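Subject: Re: [teleop-users] two arms, one plate, one box — how are people recording this?
From: Otham list member
To: teleop-users

Hi all,

Sorry for the slow answer, I wanted to finish a round of recordings before I opened my mouth.

On the original question:

> We're trying to collect demos for a two-arm task in sim (plate on the
> table goes into a cardboard box, that's the whole thing) and our
> operators hate it. Half of them drive both arms at once and get tangled
> up, the other half park one arm and do everything with the other. The
> policy we train on the mix dithers like crazy. Do you give people a
> script? Do you throw the one-armed ones away? Also we're at 128 demos
> and wondering if that's silly low or if we should just train and see.
>
> We're using leader arms, no headset, one fixed top view on the monitor.

We went through the same thing at Kolermont last winter, on nearly the same task, and yes, the mix is what kills you. We had a pile of 2,000 episodes from three people and it trained worse than a clean set from one person. I kept telling everyone it was the learning rate. It was not the learning rate.

What we do now: one page of instructions, and it says which arm does what. For plate-into-box the arm nearer the plate does the picking and the other one stays up and out of the way until the first one has a grip. If it's never needed, fine, leave it hanging there. But it has to hang in the same general spot every time, which took a lot of nagging (people drift, and then they rest their elbow, and then the idle arm is wandering through half your episodes for no reason at all). We don't throw one-armed demos away. We throw away the ones where the idle arm fidgets.

The plate is the miserable part. A top view tells you almost nothing about how high the fingers are, so everyone comes in too low and shoves the plate, or stops too high and closes on air. I tell new operators to go to the rim and forget the middle exists. Come down slowly next to the edge, watch the shadow, close, lift a bit, wait a beat, then go. The wait matters more than you'd think — without it the policy learns to start the move to the box before it has anything in its fingers. If you can add a second view from the side for the operator, even one you don't record, do it. Rojanasak has a decent little viewer for that, and I think somebody at Guvden had a patch to make it work with two leaders plugged in. I have a copy somewhere if the link is dead.

Box placement: we started with it square to the table and everything looked great until we turned it. Now it gets a new angle at every reset, and so does the plate's position, within reach. Your operators will complain. Ours did, for 2 sessions, and then they got better at it than I am.

As for 128, I'd train on it tonight, with the fidgety ones taken out. You'll learn more from watching it fail than from another 14 hours of recording. Just look at where it fails before you collect again, and record more of that part. We wasted most of January recording perfect easy placements that the thing could already do in its sleep. 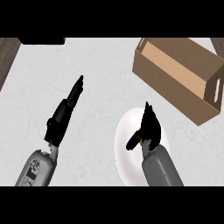 One more on the leader arms: check your gripper scaling. Ours reached fully closed when the handle was only partway squeezed, so everybody's grasps looked like a snap, and it made the rim grabs a lot harder to learn. Five minute fix once we saw it in the plots. Happy to send our instruction page to anyone who wants it, it's plain text and a bit rude in places.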